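Home Organization and Storage, Unit 4
Handout: Cups, Lids and Small Raised Shelves
Instructor: Evangelia Mitsotakis-Vlachou
Lab assistant: Ourania Tsoukalas

Read this before the lab. Bring the worksheet from Unit 3, since the shelf measurements you took there are used again in part 4.

1. What this unit covers

Unit 3 dealt with plates and bowls, which stack. Most lidded cups do not stack. They are taller than they are wide, the lids are rounded or have a spout, and the sizes in one household rarely match. A cabinet that holds plates well can be a poor place for cups.

The household survey we use in this course listed 1368 drinking vessels across 38 kitchens. Travel cups, children's cups and shaker cups were entered together as "lidded." Keep that in mind when you read the table in the course packet, as the three types are used at different times of day and are washed differently.

2. Terms

Footprint: the area an item covers when it stands on a surface. For a cup, measure the widest part, even if the widest part is at the top.

Clearance: the space between the top of an item and whatever is over it. For storage, allow enough to lift the cup without tilting it.

Riser: a small table or shelf set on a larger surface to make a second level. A riser has an upper level, a lower level and a front zone. The front zone is the part of the main surface directly in front of the riser.

Reach path: the line your hand follows from where you stand to the item. A reach path that passes over another item is called blocked.

3. Using a riser

A riser only helps if both levels get used. A common mistake is to put one thing on top and let the space underneath fill with loose caps, twist ties and batteries. Items under a riser are in shadow and get forgotten, so the lower level should hold one kind of thing only, preferably something flat.

Leg style matters more than students expect. Solid sides hide the lower level and stop you from sliding things out sideways. Thin legs leave it open, but legs that splay outward take up more of the main surface than the top does. Measure at the feet and write down both numbers. Kneževič, the low model listed in your packet, loses marks on this point. Skeltow has straight legs and a smaller top.

Set the riser near the back edge of the surface and center it unless there is a wall outlet in the way. Everything you handle every day goes in the front zone.
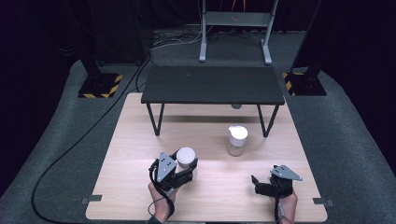

The order of work is the same whatever the size of the surface. Clear it first. Place the riser. Then bring the cups in one at a time, starting with the one used most often, and stand each one upright before you let go of it. Do not slide a cup into place by its lid. Lids with a spout should all point the same way, and toward the front is easiest to check.

Leave a finger's width between cups. If two cups touch, the one behind will be picked up by the lid, and lids come off.

Cups with a frosted or see-through lower part should go where light reaches them. You can tell at a glance if something was left inside. Opaque cups need to be opened and checked before they are put away. Write "checked" on the worksheet next to each one.

4. Lab exercise

Work in pairs. One person places the items and the other records. Switch after the first layout.

a. Take a board, a riser and a set of cups from the supply shelf. The Ollix cups have matching lids. The Goren cups do not, so keep each lid with its own cup.

b. Measure the board, the riser top and the riser feet.

c. Make a layout with no cup on the riser. Record the reach path for every cup and mark any that are blocked.

d. Make a second layout using the upper level for the cup used least. Record again.

e. Move the riser forward by half its depth and repeat step c. Most pairs find the front zone is now too shallow for a second row. Note the depth at which this happens on your board.

f. Wipe the board and return everything. The riser goes back with its legs down.

The worksheet has 26 lines. You will not need all of them. Leave the unused ones blank and do not cross them out.

5. Questions that came up last term

Should cups be stored with lids on or off? Off, if the cup will sit for more than a day. A closed cup holds moisture and starts to smell. For this lab we keep the lids on so that the heights are the same for everyone.

Can the riser go on carpet? Not directly. The feet sink unevenly and the top tilts. Put a board under it and make sure the board itself lies flat.

Is it all right to nest cups on their sides? Only in a drawer with dividers. On an open surface they roll.

6. For next time

Read the section on drawers in the packet. Draw one drawer from your own kitchen, to scale if you can, and mark which items you used in the past week. Worksheets from this lab go in Ourania's tray by 4:00 p.m. on the day after your section meets. Late ones are accepted through the end of October with one point off.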